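Jolthorpe Marsh Bird Count: Questions We Keep Getting

When is it?
Second Saturday in December, sunrise till noon. Gate opens half an hour before. Park on the gravel, not the verge please.

Do I need to know my birds?
No. You get paired with somebody who does. If you can tell a duck from a heron you're fine for the reed beds.

What do I bring?
Boots, binoculars if you own any, pencil (pens quit in the cold), lunch. Loaner binoculars at the hut, first come.

Can I bring my dog?
Sorry, no. Bitterns won't sit tight with a dog nearby. Not even on a leash.

What are you counting exactly?
Everything on the water or in the reeds, plus anything flying over that lands. Flyovers that dont land go in a seperate column. Last year's total was 1,930 birds, mostly teal. Danica Stoyanova has the full sheet by species, ask her for a copy.

Is there somewhere to warm up?
The hut. Kettle, sink, toilet out back. Rinse your own plate.

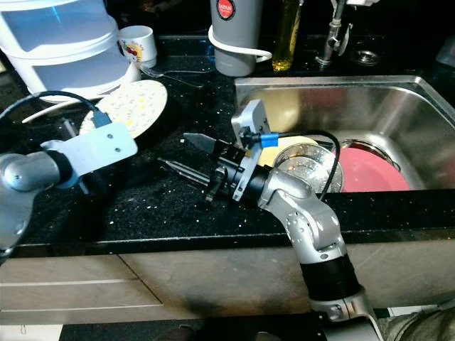

Vol. 2, No. 2

Is the marsh really protected?
Most of it. The west side is, the Radwan meadow isn't yet. Talks with the owner are ongoing and we can't say more than that. Count figures help the case, so please fill in every box, zeros too.

I saw a bittern in the summer. Does it count?
Not for this one, but we want it anyway. Send date, time, and which path you were on to Heikki Pitkänen. Keep nest locations off social media!!

What if it rains?
We go. High wind or ice on the boardwalk, we call it off and put a note on the gate by 6 am. No makeup date.

Can kids come?
Yes, with an adult, age eight and up. South loop only, the north boardwalk has no rail.

Who do I sign up with?
Impi Toivonen, or the list at the hut. Say which loop you want and if you need a ride from town.

Page updated Thursday, October 14, 2021. Map of the loops still to come.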